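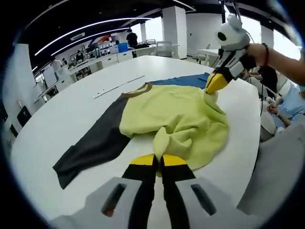 Mending for the neighbors

Isla Tipoki runs a clothing repair shop in Brindby. She opened it with one sewing machine and 50 spools of thread. "People came in with zippers," she said. "It was all zippers until August."

She charges 2 dollars for a button and won't take leather. 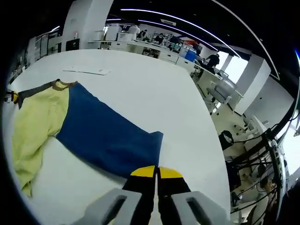 On washing

Tipoki thinks most shirts are washed too hot. "Cold water, inside out, and skip the dryer if you can wait."

She keeps a rack by the window for drying,
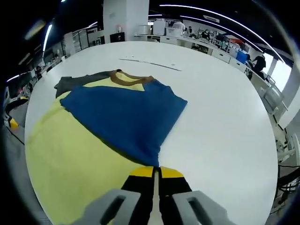
and in winter she moves it next to the heater. "Collars go first," she said. "I can turn a collar in an evening."

Contact | © 2019 Brindby | Back to top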